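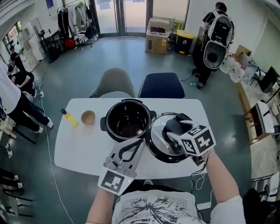 Our tutor's first comment on the draft was that nobody gives up an evening meal to save electricity, so we had better find out when people in Baklow really cook. Fair point! It changed the whole project.

## What we wanted to know

Our question was whether a shared hall of residence could move some of its cooking away from the early evening peak. We picked Valentini House because it has one big kitchen per floor and every kitchen has its own meter.

## What we did

We read the meters every half hour for 7 days in February and ended up with 1,496 usable readings (a few went missing on Saturday, when the Fiter logger on the top floor lost its connection). We also left a paper diary on each fridge and asked people to write down what they cooked and when.

## What we found

The peak was later than we had guessed — closer to eight than six — and it was sharp. Rice, stews and beans filled the diaries, which was brilliant news for us. A pot of beans can be cooked at two in the afternoon and warmed up later, and it tastes better for the wait.

The highest single reading on one floor was 3,000 watts. On the evening when that floor tried batch cooking in the afternoon, its highest reading was 900 watts. One evening proves very little, but we were thrilled to see it on the graph!

## Next time

We would run it for a full term and use the Coltik loggers on every floor. We would also redesign the diary, as "pasta, late" is hard to put on a chart.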